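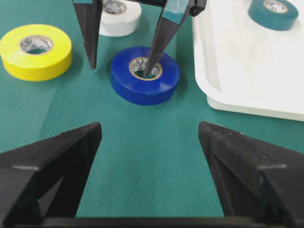
Electrical tape and other small hardware will cost more at Foulkes stores starting in August, the chain said in a notice to account customers.

Prices on tape, wire connectors and cable ties will go up by 5 percent. Light switches and outlet covers are not affected. The company blamed higher freight charges and said it had held its prices on most of the items for two years.

Contractors who buy in bulk will still get their usual discount, but the minimum order is rising to 50 units per item. Orders placed before the end of July will be filled at the old price, even if they are picked up later.

Foulkes runs 51 stores, most of them in small towns, and lists 3,368 products in its electrical catalog. It competes with Kurneo, which raised its own hardware prices in the spring – a change that covered paint and plumbing supplies as well.

Kurneo has not said whether it plans another increase this year.

The notice also said that store hours will stay the same and that the trade counter will keep opening at 6 a.m. Customers with questions about open orders were told to contact their local branch. A new price list will be at the counters by the middle of July.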